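Lisness Security Desk, 21/07/2019. Customers running Jernley Mail Gateway should install update 2 today. The flaw it closes lets an infected attachment start a program on the server.

Our team has confirmed the problem on 167 servers. No customer data is known to have been taken.

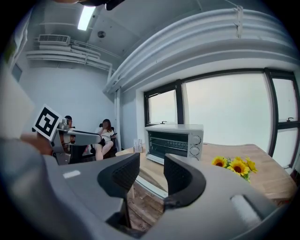 The update takes 20 minutes and requires one restart. Passwords for the admin account must be changed afterward and kept off the equipment itself.

Servers managed through Quintero will be updated by our staff. All others must be updated by the customer.

Logs should be kept for 90 days. Please send unusual entries to the Lisness support desk.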